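4.3 Gating the grasp planner on wrist-view confidence

The planner described in Section 3 assumes that every candidate grasp arrives with a usable estimate of object pose. In practice the wrist view supplies that estimate for only part of each approach, and the quality falls off sharply once an object passes under the fingers. We therefore place a gate between perception and planning. The gate is a small process, called Perrin in our code base, which reads the segmentation output, the joint state and the last accepted plan, and returns one of three values: proceed, hold or replan.

Perrin keeps a short history of masks for each tracked object. A mask is accepted when its overlap with the previous one, after correction for wrist motion, exceeds a fixed threshold. If 12 successive masks are accepted the track is marked stable and the planner may commit to a grasp. If a stable track is lost, the arm holds its present pose and the track is kept alive for 110 ms before a replan is issued. Both values were set on the tuning split and left unchanged for all results in this paper.

Two failure types drove this design. The first is confusion between an object on the table and an object of the same class inside a container. Early versions of the planner would select whichever instance had the larger mask, and would then send the fingers towards a container wall. The gate now carries a containment label with each track, computed from the overlap between the object mask and the container mask, and the planner is given only those tracks whose label matches the instruction. The second is hard light. Shadow edges on a pale surface were at times joined to the mask of a small object, which moved the estimated centre and turned the grasp axis – an error the planner has no means of detecting by itself.

Training data for the segmentation head came from the Skisham recordings, from which we drew 2,925 wrist-view frames. Masks were drawn by Asger Thorlacius and checked by Ginette Langlois, with disagreements settled by a second pass over the disputed frame. The finger region is masked out before inference using a fixed template, as the fingers take up the same part of the image throughout.

Figure 6. Wrist view of the tabletop, with the gripper fingers in the foreground, a red stapler ahead of them and tape rolls inside and outside the blue basket.
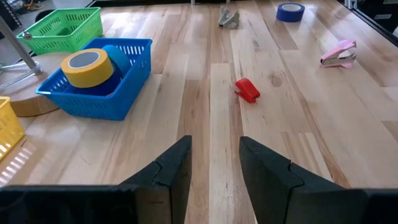 The template is cheap but has a cost of its own. When the fingers close, the inner faces move outside the masked region and may be reported as part of the target. We deal with this by switching to a second template whenever the commanded opening drops below a set width. On the Lollport test split, adding the second template removed 71 false tracks and introduced no new ones. It does not help with objects that lie wholly beneath the fingers, for which the gate relies on the last stable pose and the joint state alone. Section 4.4 describes how that pose is carried forward during the final descent.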